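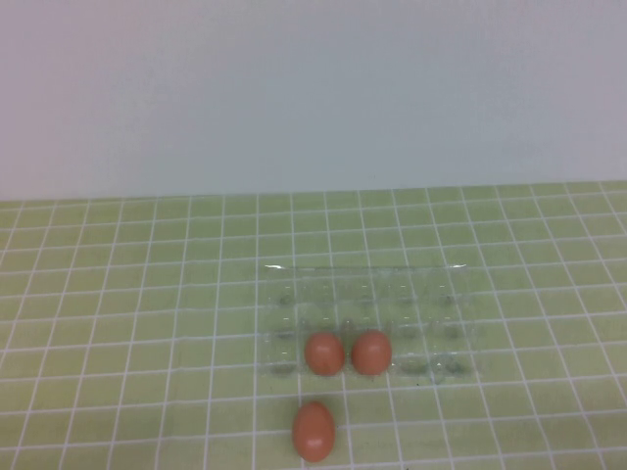

Clear egg trays find new use at Zenthorpe craft room

Clean plastic egg trays are being collected again this August for the children's craft room in Zenthorpe. The trays are used for sorting and storing small items, and any size is welcome as long as the cups are not cracked.

Organizer Eirlys Harries said 65 trays have come in so far.

"The clear ones are the most useful," she said. "You can look straight through them to the table."
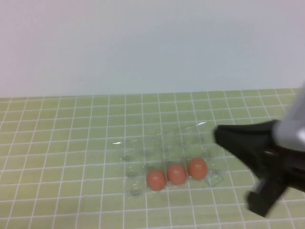
Small orange-pink balls go in the cups for the youngest group, who practice placing them one at a time. Trays can be left at the Basuvbridge library until 26th August. Please wash them first and remove paper labels.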